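Bread baskets, again

Regular readers will know I've been on about bread baskets since the summer, and I've finally stopped dithering. The old one from Pereyra had shed bits into the butter once too often, so out it went and I've been trying a dark brown woven one from Felance instead.
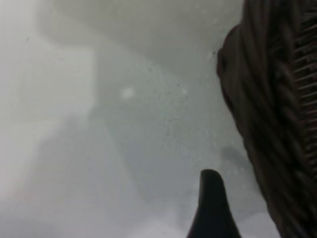 I do like a dark basket. Pale ones show every mark (mine did, anyway) and a golden crust looks twice as good against something chocolatey. The trouble is crumbs. They get down into the weave and stay there, so I line mine with a tea towel for anything flaky and give it a good bang over the back step afterwards – the sparrows are thrilled! 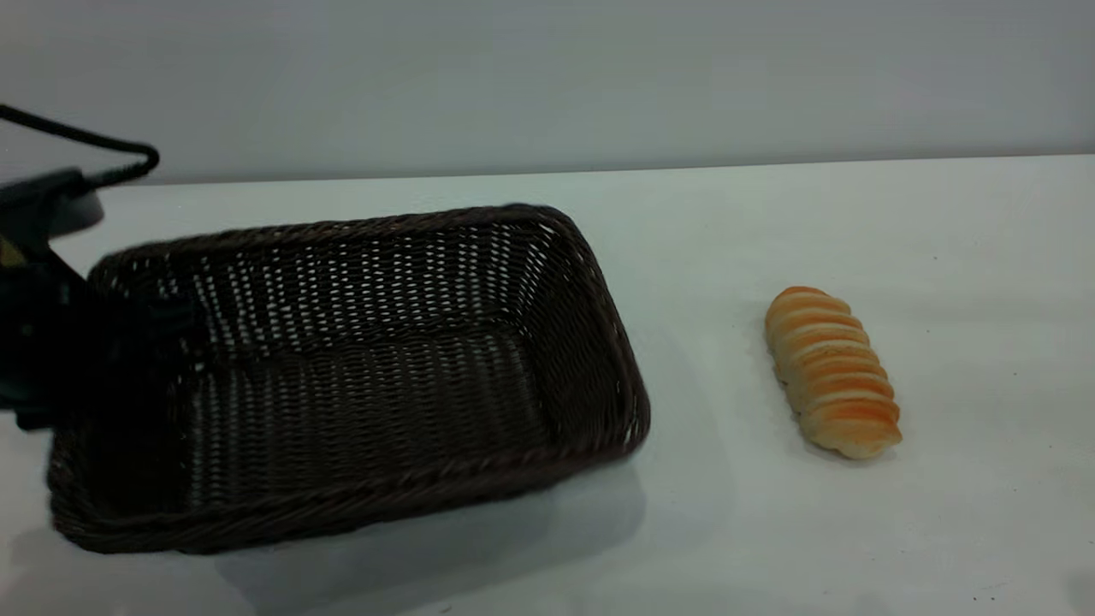 Basket and roll on the white table.

I'm very fond of those long ridged rolls too. My recipe makes a batch of them with 800 g of strong flour, and they want eating the same day, ideally with far too much butter. If you're buying, the Delel bakery does a nice one but you have to get there early on a Saturday.

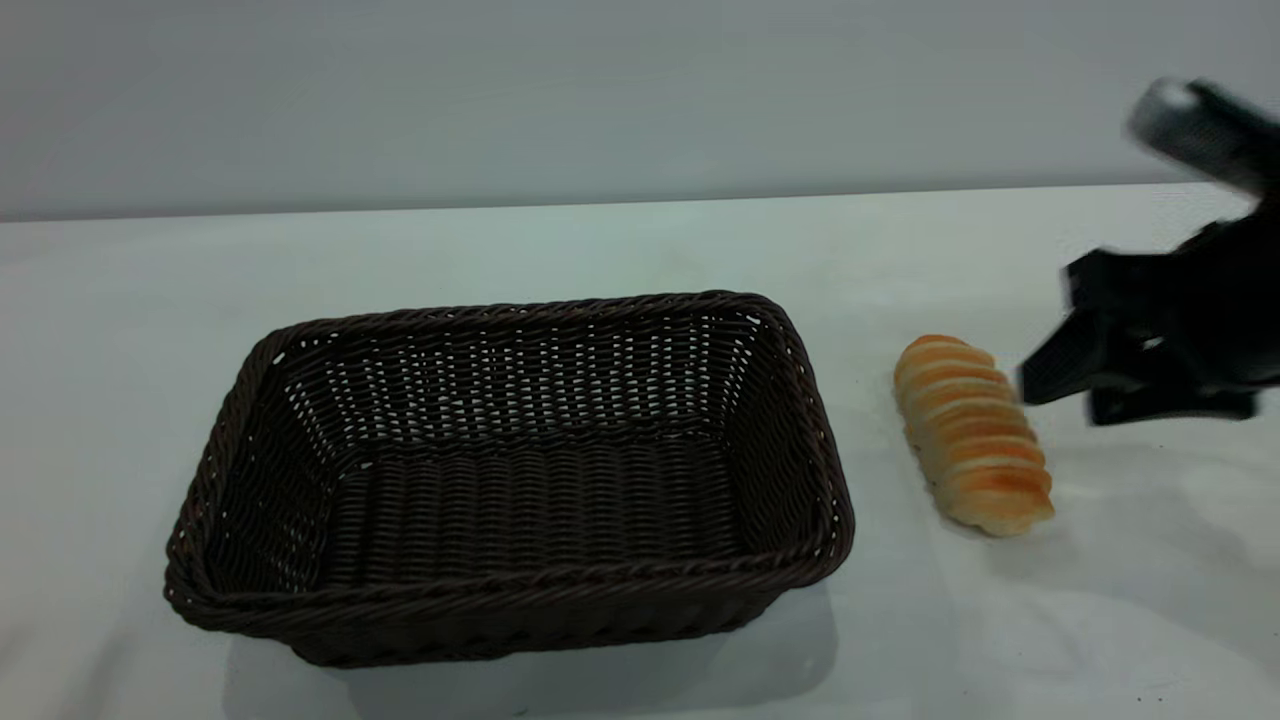 A rectangular basket suits a long roll much better than a round one, where the ends poke out and somebody's sleeve always catches them. It's handy on the shelf as well, and in between loaves I keep napkins in it.
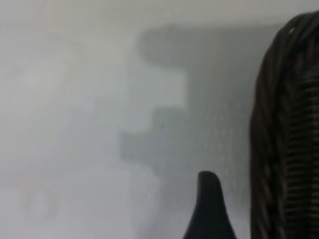
Next time I want to do butter dishes, so do write in if you've got one you love. I've my eye on a lidded one from Jisto but I'm trying to be good until the end of October.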